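Subject: Re: [chem-teach] Indicator practical for first years, cabbage or bought stuff?
From: Alby Gilchrist
Date: 18 June 2018
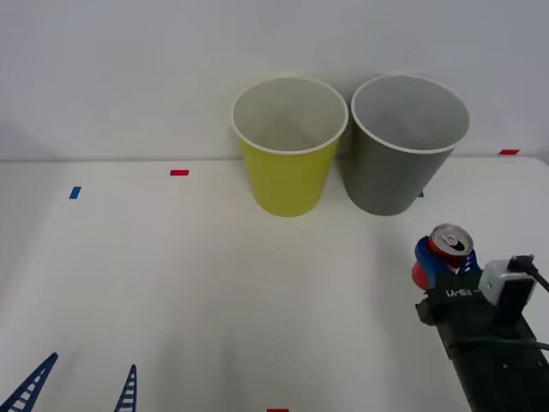 Yellow cup and gray-green cup, back of the table

Hello all, and thank you Oranuch for starting this one, because I have been itching to talk about red cabbage for ages!

Oranuch Ratanaporn wrote:
> We are rewriting the first-year acids and bases practical for December
> and I would like to drop the bottled universal indicator for at least
> one session. Has anyone run red cabbage extract with a large group?
> My worries are (a) it goes off, (b) the colours in the middle of the
> range are hard to tell apart, and (c) the students think it is a
> school experiment and switch off. We have 141 enrolled and the lab
> takes them in batches. Any recipes or warnings gratefully received.
> Oranuch

Yes, we have done it for 3 years now and I wouldn't go back. Taking your worries in order.

(a) It does go off, and the smell is dreadful. Left on the bench it's past saving in a couple of days. We freeze ours in ice cube trays on the day it is made, bag the cubes, and thaw what we need in the morning. Frozen cubes from one term have worked perfectly well the next. Norbert Kadlec adds a splash of ethanol to his and keeps it in the fridge, which also works, but then you have to keep it away from flames and I'd sooner not have one more thing to remember.

(b) This is the fair criticism. Pink at the acid end is lovely and the green to yellow at the alkaline end is easy to spot, but between pH 5 and 8 you get purple, bluish purple and purplish blue, and people argue. What helped us was making the students build their own colour chart first, from buffers, in a row of test tubes against white card. They then compare their unknowns with tubes made from the same batch of extract – much better than a printed chart, as every cabbage is a bit different. Do it quickly, though. The strongly alkaline tubes drift towards yellow while you watch (the pigment is breaking down), and that makes a very good question for the write-up.

(c) I worried about this too and I was wrong! The trick is to give them a spectrophotometer. Once they have run the extract at several pH values and laid the spectra on top of each other, they can see the main peak move, and you can talk about the flavylium cation and the quinoidal forms with something real in front of them. Alžběta Oravec has a nice sheet on this, written for her Fovitlow evening course, and says she is happy to share it if you write to her off list.

Recipe, such as it is: chop half a cabbage finely, cover with deionised water, hold it at 80 degrees for 12 minutes, let it cool, strain through muslin and then filter. Don't boil it hard. Tap water is a mistake where we are, as it's alkaline enough to turn the whole lot blue before you start.

One more thing for the risk assessment. We keep the sodium hydroxide at 0.1 M, goggles on throughout, and nobody eats the leftover cabbage, however much they ask.

Dalibor, did you ever try the black carrot extract you mentioned? I'd love to know if the middle of the range is any clearer.

Best wishes,
Alby

--
Alby Gilchrist
Teaching labs, Stimar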